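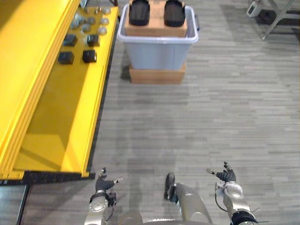
July, notebook, visit day at the Daklow workshop

08.10. In early to run the start-up checks before the Groritz people arrived. Arms homed first time. Left hand opened and closed cleanly. Right thumb was slow on the first two closes and fine after that. Logged it, no action today. Battery full on both packs.

08.45. Agreed the running order. Short talk by the door, then one block pick, then the grey pads, then questions. Kept the walking part out. The visitors mostly wanted to see hands and the floor is better used for people standing about.

Table side: black blocks grouped near the far end of the shelf, grey pads left scattered beyond them. I would have liked the pads in a line for the demo, but Guneck asked for them to be loose and they are paying for half of the gripping work, so loose it is. The yellow shelf is good for contrast with the black blocks. Pads are harder and the detector still drops one now and then when two sit close together.

09.30. Visitors in. Nine from Groritz, mostly production side, two from purchasing. Talk ran over by ten minutes because of a long question about insurance that I could not answer. Said I would pass it on.

09.55. First run. Picked the near block, held it, put it down on the shelf a hand's width from where it started. No complaints. Second run the same, a bit faster. Third run the hand closed early and knocked the block over. I reset by hand with the stop pressed and said what had happened. One of the production people asked to see the log, so I put it up on the screen. The depth reading was out by 7 mm at the shelf edge. We have seen this before when the ceiling lights are on full. Turned the far bank off and it went away.

10.20. Pads. Told them beforehand this was the weaker part. Fingertips lift them if the approach is flat, otherwise they slide. Four good lifts, three slides. The slides were more use to the visitors than the lifts, judging by the questions. They have a similar problem with thin washers going into trays and have been using suction, with mixed results on anything with a hole in it.

Questions worth keeping:

How long between faults? Gave them the figure from the long test, 924 picks between stops, blocks only. Made clear we have no such figure for pads.

How long do the gloves last? We change them at 4,000 grasps whether they look worn or not. Purchasing wrote this down and wanted the unit price. Need to look up the last order.

Can it work with a person next to it? Not in the way we ran it today. Stop button in hand the whole time, everyone back behind the tape while the arms are live.

Would it do their trays? Don't know. Asked them to send a tray and a bag of washers.

11.15. Finished. Two of them stayed on to look at the wrist cabling. They thought the run along the outside of the arm would snag in a real cell. Fair point. Cronin have a sleeve that might fit, will ask for a sample.

11.40. Shut down, arms parked, packs on charge.

To do
- Right thumb, check tendon tension before next use
- Repeat the shelf edge depth test with lights on full and half, same block, write down both
- Glove price to Groritz purchasing
- Insurance question to the Daklow office
- Move the tape line back a pace, people were leaning over it to see the pads
- Larger screen for the log if we do this again. The back row could not read it

Afternoon: started on the depth test but ran out of time. Half lights done, full lights still to do.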